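Open day at Zostwood

7 October 2023

I drove out to Zostwood this morning for their open day. I signed up back in April and had mostly forgotten about it until the reminder email came. Parking was behind the building, and the sign for it was on the wrong side of the road.

Marleny Bedoya showed our group around. She runs the handling lab, and she talked for 90 minutes with one short break. The first stop was Kozma, the big arm in the cage. It moved boxes from one conveyor to another and I didn't stay close to it for long. You have probably seen videos of the same thing.

The part I came for was Miro, the two-finger gripper you hold in your hand. A person does the job with it while its camera records, and the recordings are used to train an arm. The fingers are plain black blocks, and they spread wider than I expected. Visitors could try it at a wooden bench.
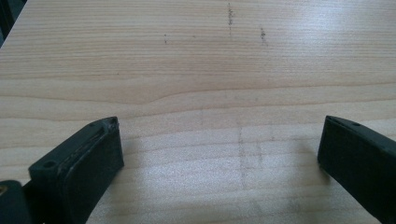 I got three tries at picking up a washer. I dropped it twice and pushed it off the bench once. Your own fingers tell you when they have touched something, and with Miro you have to go by eye. Marleny said most people come down too fast. She did it slowly, with her elbow against her side, and it looked easy.

A man in our group asked how many recordings they need for one task. She said it depends on the task, and that their last one took 51 before they were happy with it. I would have guessed thousands.

After that there was a talk about Clolter, their scheduling software. I left partway through - the room was warm and the slides were small. Coffee was free. They plan to do another open day next year and I would go again, mainly for more time at the bench.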